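# ¿Cuánto cuesta un robot? (Y por qué la respuesta nunca cabe en una etiqueta)

Imagina que en tu cole os dan 3.000 euros para comprar un robot. Un momento de silencio, por favor. Tres mil euros. Con eso podrías comprar una cantidad ridícula de gominolas, pero la directora ha dicho que robot, y las directoras tienen esa costumbre de mantener lo que dicen.

Lo primero que hace todo el mundo es buscar el robot más grande que se pueda pagar con 3.000 euros. Lo segundo que hace todo el mundo, unas semanas más tarde, es preguntar dónde se enchufa.

Para que no te pase, hemos hablado con Nélida Toledo. Su trabajo consiste en hacer listas de la compra para talleres y laboratorios, y lleva tanto tiempo en ello que ya no se fía de ningún precio acabado en 99.

## Primera pregunta: ¿para qué lo quieres?

Parece una pregunta tonta. Es la más cara de todas.

«Para que haga cosas» no vale como respuesta. Tu hermano mayor también hace cosas y no por eso lo compraríamos. Hay que decir una tarea concreta: coger un papel, doblar un trapo, meter una naranja en una caja. Nélida pide que se escriba en una frase corta, con un verbo. Si la frase tiene tres verbos, te la devuelve.

La tarea decide casi todo lo demás. Para empujar una pelota basta con un brazo. Para sujetar un bote y desenroscar la tapa hacen falta 2, igual que te pasa a ti (prueba a abrir un bote con una mano en el bolsillo y luego nos cuentas). Y dos brazos cuestan, qué sorpresa, más que uno.

También importa el peso. Cada brazo tiene una carga máxima, que es lo que puede levantar sin protestar. Los fabricantes la ponen en la ficha técnica, una hoja llena de letra pequeña que los mayores dicen haber leído.

## El presupuesto es una lista con miedo dentro

Un **presupuesto** es una lista de todo lo que vas a pagar, escrita antes de pagarlo. La gracia está en la palabra «todo». En el taller de Mosta, donde Nélida echa una mano los miércoles, la primera lista que hizo el equipo decía exactamente esto:

- Robot.

Y ya está. Les pareció una lista preciosa. Salvador Barros, el jefe del taller, la firmó y se fue a comer.

La segunda lista, la que escribieron después de hablar con Nélida, ocupaba tres hojas. Había brazos, pinzas, una mesa, cables, un ordenador, enchufes, tornillos, más cables, un seguro, un curso para aprender a manejarlo y una línea misteriosa llamada «varios». Salvador Barros volvió de comer y tuvo que sentarse.

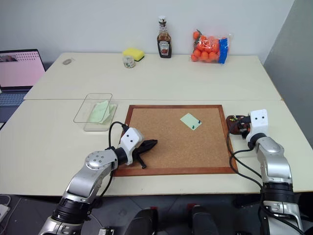
La mano de un robot se compra muchas veces aparte, y eso sorprende a casi todo el mundo. El brazo llega hasta la muñeca y de ahí en adelante eliges tú: una pinza con dos dedos, una ventosa, un gancho, lo que pida la tarea. A esa pieza se la llama **efector final**, un nombre bastante pomposo para algo que se pasa el día agarrando trapos. Fíjate en las carcasas blancas de los dos brazos, esas que tienen dos puntitos negros que parecen ojos. Los ojos no vienen en la lista como gasto aparte, pero los dedos negros que asoman de la izquierda bien podrían venir. Y los cables, que hacen lazos por todas partes, tampoco crecen solos. Calcula siempre más cable del que crees: el brazo se mueve y el cable tiene que acompañarlo sin quedarse tirante, como la correa de un perro que ha visto una paloma.

## Las cosas baratas que también hay que comprar

Un robot que está aprendiendo necesita material para practicar, lo mismo que tú necesitas papel para aprender a dibujar. Y aquí viene la parte del presupuesto que los mayores se saltan por vergüenza, porque queda raro escribir «naranjas» al lado de «brazo robótico».

Pues se escribe. Un tablero de corcho, unas chinchetas, notas adhesivas, una esponja, una caja de plástico transparente, un paño, un bote de kétchup. Son cosas de la tienda de la esquina y todas tienen algo difícil para un robot. El paño nunca cae dos veces de la misma forma. El plástico transparente cuesta verlo con una cámara. La nota adhesiva es finísima y además pega, así que es la peor idea del mundo desde el punto de vista de una pinza.

Lino Russo, que lleva las cuentas del taller, abrió una carpeta solo para los tiques del supermercado. Al principio se reían de él. Luego sumó los tiques hasta diciembre y salieron 126 euros, y entonces se rio él, pero poco, porque es de reírse poco.

## Espacio, enchufes y una puerta

En Stiststead compraron una vez una máquina estupenda que no cabía por la puerta. Estuvo en el pasillo hasta que alguien se decidió a quitar el marco. Desde entonces, en su lista, la primera línea es «medir la puerta».

Antes de comprar hay que mirar:

- **La mesa.** Tiene que ser firme. Si la mesa tiembla, el robot apunta a un sitio y llega a otro.
- **El alcance.** Hasta dónde llega el brazo estirado. Todo lo que quede dentro de ese círculo es territorio del robot, incluido tu bocadillo.
- **La corriente.** Brazos, ordenador, cámaras: cada cosa quiere su enchufe. Las regletas también se compran.
- **La parada de emergencia.** Un botón rojo y gordo que lo detiene todo. No se regatea. Si alguien propone ahorrar en el botón rojo, se le quita el lápiz.

## Comprar, alquilar o compartir

Comprar no es la única manera. También se puede **alquilar**: pagas un poco cada mes y, cuando terminas, lo devuelves. Sale bien si solo lo necesitas una temporada. Sale mal si la temporada dura seis años, como le pasó a Lourenço Carvalho con una impresora que ya ha pagado entera varias veces y que sigue sin ser suya.

La otra opción es compartir. El cole de Nigatu y el de Jurkby se turnan un brazo pequeño: 6 semanas uno, 6 semanas el otro. Funciona mejor de lo que suena, aunque hay que sumar el transporte y una caja buena para los viajes. La primera caja era de cartón. La segunda no.

## El dinero que se guarda

Todo presupuesto decente deja una parte sin gastar. Se llama **imprevistos** y sirve para lo que todavía no sabes que va a pasar. Un dedo de la pinza que se parte, un cable que alguien pisa, un cargador que desaparece el mismo día que la visita del otro colegio (no acusamos a nadie).

Nélida guarda siempre diez euros de cada cien. Salvador Torres, el más joven del taller, le preguntó qué pasa si al final no ocurre nada malo y sobra el dinero. Ella le contestó que ya se lo contaría el día que ocurriera.

## Ahora tú

Coge papel y prueba a planear tu propio robot con los 3.000 euros del principio.

1. Escribe la tarea en una frase. Un verbo.
2. Apunta las piezas grandes: brazo o brazos, efector final, ordenador.
3. Apunta las pequeñas. Cuando creas que has terminado, añade cables.
4. Haz la lista del supermercado: ¿con qué va a practicar?
5. Aparta los imprevistos. Con 3.000 euros y la regla de Nélida, son 300.
6. Suma.

Si te has pasado, tienes que tachar algo, y no puede ser el botón rojo. Si te ha sobrado muchísimo, vuelve al punto 3. Y enséñale la lista a alguien que no sepa nada de robots: suele preguntar por la puerta.

### Palabras para presumir en la cena

**Presupuesto:** la lista de lo que vas a gastar, hecha antes de gastarlo.

**Efector final:** lo que el robot lleva en la punta del brazo. Una pinza, por ejemplo.

**Carga máxima:** el peso que un brazo puede levantar.

**Alcance:** la distancia a la que llega el brazo estirado.

**Imprevistos:** dinero guardado para disgustos.

**Varios:** nadie lo sabe con seguridad. Pregúntale a Lino.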